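Section 2. Sorting the Big Table

Welcome back! If you have worked your way through Section 1 you already have your Cenda labels printed and your three bins standing by, so now we get to the part most people bought the kit for, the big table where everything seems to land. Set aside 60 minutes the first time. It goes a good deal faster once everyone in the house knows the routine.

You will need:
Your Cenda bins (Keep Here, Goes Elsewhere, Let Go)
A soft cover, such as a fleece blanket or a large towel
One wide bowl for the tiny things
A damp cloth and a dry dish towel

Note: The bin lids come packed separately. If yours are missing, please quote part 2942 when you write to us.

2.1 Laying out

1. Unplug any toaster oven or kettle that lives on the table and let it cool completely. Slide it to the far end, door facing you, and leave it there. It is heavy, and you really don't want to be carrying it back and forth all afternoon.

CAUTION: Never put a soft cover over or under a toaster oven, even one you think has been off for hours.

2. Spread the soft cover over one side of the table and let it hang a little over the edge. Folds are fine. Metal things such as cups, lids and spoons go on this side, where they won't scratch the finish.

3. Use the bare side for everything else, and put things down with a bit of air between them. You are only laying out at this point, so try not to decide anything yet (I know, it's tempting, and I still do it myself).

4. Pick up bottle caps, loose screws and other bits of metal and drop them in the wide bowl. Anything round that likes to roll can be parked against the bowl or next to something heavier.

CAUTION: Medicine bottles should be put out of children's reach before you begin step 5, whether or not you think they are empty.

5. Stand back and have a look from more than one side of the table. Small pale things on a pale cover are very easy to miss, and so is anything sitting behind a bowl.

Covered side to the right and bare wood to the left, with the red bowl and tennis ball on the wood:
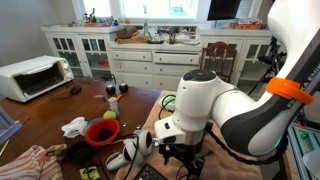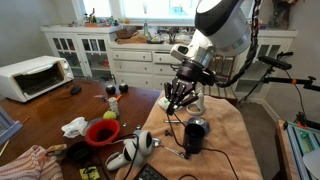
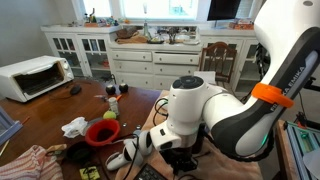
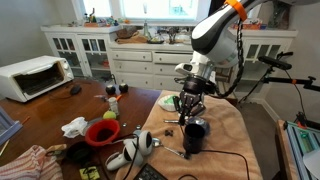

2.2 Filling the bins

6. Start at the far end of the bare side and work toward yourself. Computer mice, keyboards and anything else with a cord go together in Goes Elsewhere, each cord wrapped loosely and held with one of the paper bands.

7. Used tissues go straight in the trash. Dish towels and crumpled cloths go to the wash, and please don't stop to fold them first.

8. Lift the cups and spoons off the cover, wipe them, and put them away before you shake the cover out.

Note: The Keep Here bin holds up to 27 small items. If it is full, turn to Section 3, Second Rounds.

Guide text by Yu-na Son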